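Tolletti 新机的续航,你们信吗?

楼主 山里信号两格
Tolletti 六月要出的那款中端机,预热页写重度使用两天一充。电池容量没标,屏幕刷新率也没标,就一句“两天”。我是不太信,有没有人用过上一代?

2楼 阿灰不刷机
上一代我用了快一年,Arai 那家店买的,花了2000出头。刚到手确实能撑一天半,系统更新两次之后,晚饭前必充。官方说是后台优化,优化到哪去了不知道。

3楼 birnholm_9
楼上是不是开着常亮显示?我同款,关掉以后两天没问题。别什么都怪系统。

4楼 阿灰不刷机
回3楼:没开,从来没开过。你一天亮屏多久?只接电话的话,什么手机都能两天。

5楼 birnholm_9
亮屏三小时左右吧,算重度了。

6楼 山里信号两格
三小时算重度……那我懂预热页是怎么写出来的了。

7楼 豆浆半糖
看过 Tomomi Uchida 的上手视频,她跑分是3457,没说哪个软件,也没说开没开性能模式。这种数字看看就好。续航她一句没提,我觉得挺说明问题的。

8楼 birnholm_9
工程机不让测续航很正常,你们也太能联想了。

9楼 豆浆半糖
那跑分怎么就让测了?

10楼 山里信号两格
先不预订了。Ulovville 那边的门店说到货会摆真机,我去问问能不能看电池信息,看不了就等拆机。另外存储起步还是不是老规格,有消息的也说一声。

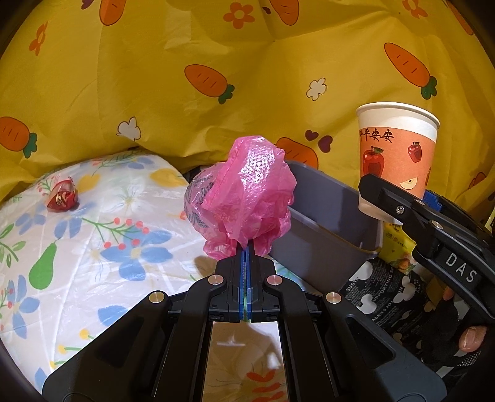 还有充电头,上一代盒子里没有,这代预热页也没写,我猜还是得自己买。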